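Equipment budget: where the grippers fit

The equipment plan for the coming year is now with the finance office, and members of the Pastcombe group have asked what is in it and what was left out. The short version is that most of the money goes to hand-held grippers and the things that keep them running, and the second arm waits until August.

We asked for two quotes. Zadomach priced grippers in pairs, with a spare set of fingers for each. Dillgate would only quote for a full station with an arm, a mount and a year of service. The Dillgate offer is a fair one, but it would have used up the whole line before we bought a single table or battery. Folding work is mostly done by hand at this stage, with a person holding a gripper in each fist, and that is the work we need more capacity for.
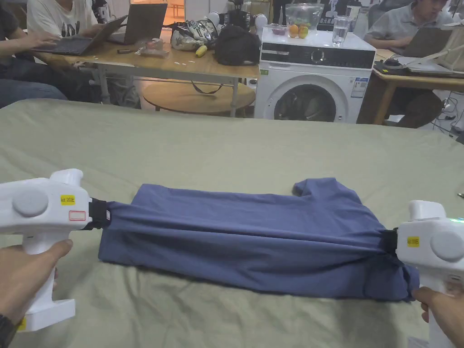
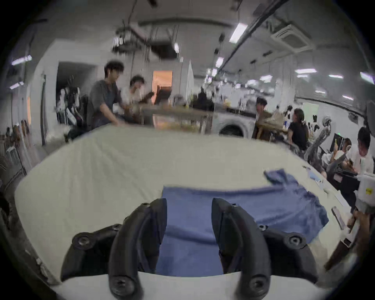
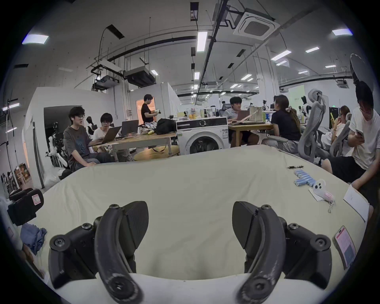 Cloth work with the hand-held grippers.

The order to Zadomach is for 16 grippers. Three thousand dollars has been set aside for consumables, written in the sheet as $3000 so that it is not confused with the repair line. It covers finger pads, screws, batteries, chargers and table coverings. Last year these were bought on personal cards and claimed back, and the claims took 70 days to clear on average. Please do not do that again. Send the request through the shared form and quote the Han project code.

Storage is the part we got wrong last time. We budgeted for tools and forgot the shelves, so new gear sat in its boxes. This plan includes lockable drawers and labelled charging trays, which will be ordered before the grippers.

A few smaller items:

T-shirts and other test garments come out of the consumables line. Second-hand is fine.

Laptops are not included. They stay on the general computing budget and its own replacement cycle.

Freight is charged to us on anything under 26 kilograms, so small orders will be held and sent together.

The second arm will be looked at again in August, once we know how many hours the grippers are being used each week. If you run sessions, fill in the usage log, including the short ones. Those hours are what the August request will be based on.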